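Two-Arm Bench Build: Frequently Asked Questions

Last updated Jul 1, 2022

What is this project?

A pair of robot arms with five-axis control boards, built in the shared workshop at Tastosgate. Cirilo Arellano does the mechanical side and Wael Tawfik writes the software. The page answers what people ask us most by email and on open evenings.

Is it a kit?

No. The arms and hands came second-hand. The stand, the wiring and the controller box are ours. We call the controller Ouali, and you will see that name in the code.

What tasks do you run on it?

Ordinary household things. At present it is mostly a power strip with its lead, plus a few snack boxes and packets left on the table so that the software has to tell one thing from another. We put a soft mat down first, which saves the fingertips and stops things sliding. 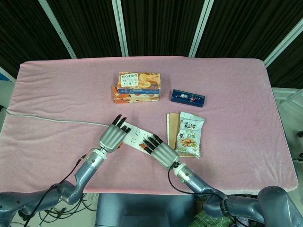 How long did the build take?

From January to the end of May, working two evenings a week. The wiring took longer than the metalwork.

What did it cost?

We spent 3,000 pounds, including the second-hand arms. Tools are not in that figure, as the workshop had them already.

Do I need a workshop, or can I do this at home?

A spare room will do if the floor is solid and you can leave the table set up. Ours was in Wael's garage for the first six weeks. We moved to Tastosgate for the pillar drill and the extra space.

Why is cable handling so hard?

A box keeps its shape when you pick it up and a cable doesn't. The plug end swings, the lead drags on the mat, and a grip that was right a moment ago can end up at the wrong angle. We slowed the arms down a good deal for this task - it looks dull on video, but the results are easier to repeat.

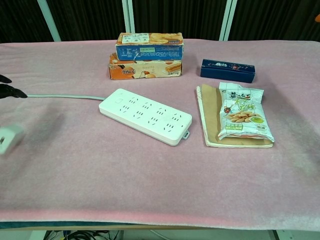
We also keep the layout much the same from one run to the next. Small shifts are fine and useful. If everything moves at once, it is hard to tell what caused a failure.

How do you stop it safely?

There is a stop button on a long lead, and one person holds it whenever the arms have power. Please don't skip this on your own build.

Can I have the plans?

The stand drawings and the parts list are in the Virkonbridge folder on the workshop server. Ask at the desk for access. The code is not tidy enough to share yet.

Can I come and see it?

Yes, on open evenings from 6 pm. We are in unit 31, past the bike racks.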